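3.2 Bed surfaces and layering

Bedding was recorded as found in each of the 30 bedrooms at the Narkberg and Arnley sites. Residents were asked not to prepare the room in advance. For each bed we noted the order of the layers from the mattress upwards, the position of the pillows, and the state of the top surface, which was graded as flat, creased or ridged. A surface was graded as ridged where the fabric had gathered into a raised fold that could be followed by eye in one direction. Grading was carried out by Ansah and checked by Rosales, and disagreements were settled by taking the higher grade.

Additional layers, such as blankets and throws, were coded separately from the main cover. A layer was coded as "overhanging" if any part of it extended past the side or foot of the mattress, whether or not it reached the floor.
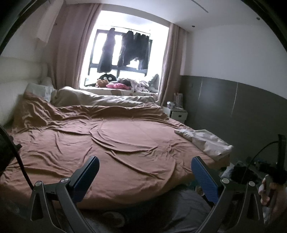 Figure 4. Bed with a ridged top surface. The mauve-brown duvet gathers towards the headboard on the left; an off-white blanket, coded as overhanging, lies on top of it near the foot corner.

The bed in Figure 4 was given the code R-O (ridged, overhanging). The beige comforter towards the window was entered as a second cover, as its colour allowed it to be told apart from the duvet without lifting either. Where two covers were of similar colour, the entry was left blank.

Other uses of the room were logged on the same sheet but do not enter the bed score. In this room they comprise the garments on hangers at the window and the soft toys on the sill. Their relation to storage space is taken up in Section 5.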